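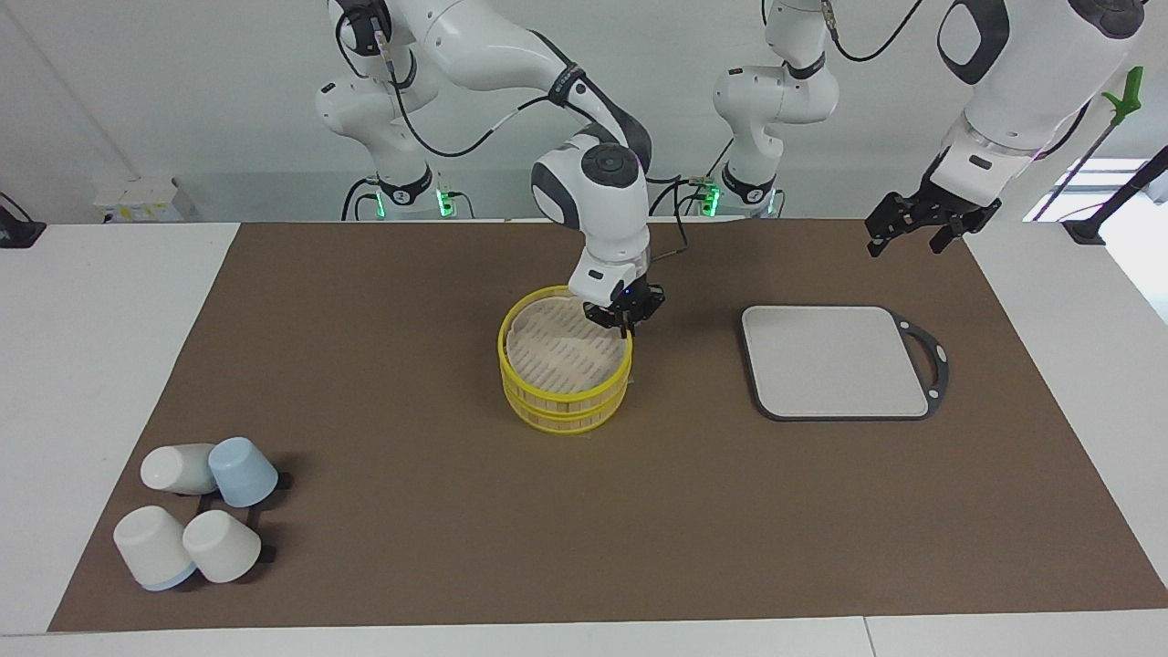 ## Dumpling Month Is Back at Llanos Kitchen

It's steamer season again, and we couldn't be happier! All through December our Monday evening table goes over to bamboo: buns, dumplings, sticky rice, and whatever greens look good at the Urik market that morning.

We're using the two-tier stacks with the yellow rims, and we love them. They go straight from the pot to the table, and two tiers means buns upstairs and vegetables downstairs (put the slower ones on the bottom, nearer the steam). Line each tier with perforated paper before you fill it. A few wrinkles in the paper won't hurt anything, but do leave space between the buns, which puff up more than you'd expect!

Small pork buns take 14 minutes over a steady simmer. Keep the lid on the whole time, please, even when it smells amazing. Then set the stack on a serving tray and carry it over while it's still steaming.

There are 20 places each Monday, and doors open at 6. Bring an apron and a box for leftovers. The dipping sauce recipe from last year will be on the counter, with extra chili for anyone who wants it.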